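Sorting and Storing Small Fasteners: Notes From the Gustville Tool Library

Members borrow tools from us, but the question we get most at the desk concerns screws. People come in with a coffee can of mixed hardware and ask which ones will hold a shelf bracket. The notes below were put together by Biljana Kolev from the handout used in the February repair evening, with corrections from Senad Ivanov on the metric sizes.

Start with thread type

Separate wood screws from machine screws before looking at size. A wood screw tapers and has a coarse thread with a sharp point. A machine screw has the same diameter along its whole length and a flat end. Sheet metal screws look like wood screws, but the thread usually runs all the way to the head. Drywall screws are thin and brittle. Keep them apart from wood screws and do not use them for anything that carries a load sideways, such as a hinge or a bracket.

Inch and metric

A No. 8-32 machine screw and an M4 are very close in diameter. The M4 has a pitch of 0.7 mm and the 8-32 has a pitch of 0.79 mm. Either one will start in the other's nut and then bind after a turn or two. If a nut goes on by hand and stops, back it off. Forcing it will strip the softer of the two parts.

A thread gauge settles most cases. If you do not have one, hold the unknown screw against a known one with the threads facing each other and look at a bright window behind them. Matching threads mesh with no light between them along the full length. Five threads are enough to tell coarse pitches apart, but with fine pitches use as much of the screw as you can.

Measuring length

Flat head screws are measured from the top of the head, because the head sinks into the work. Pan head, round head and hex head screws are measured from the underside of the head. Oval heads are measured from the edge where the curved top meets the taper. Write the length on the label in the same units as the thread.

Choosing a container

Jars are fine for one size in quantity. For mixed small parts, a flat case with a hinged lid and fixed dividers works better. Check two things before buying. The dividers should reach the lid when it is closed, or washers will travel between cells when the case is carried. The case should also have at least one long compartment, which will take bolts and drill bits that do not fit a square cell.
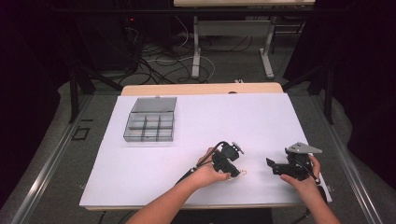

Labels

Put the label on the body of the case as well as the lid. Give thread, length, head and finish, in that order. Pencil on masking tape lasts longer in a damp garage than most ink.

What to throw out

Discard anything with a rounded drive, a bent shank or rust in the threads. Our scrap metal bucket is by the back door and is emptied when full. Please do not put batteries in it.

The Nikolaidis thread gauge set is back on the shelf and can be borrowed for four days at a time.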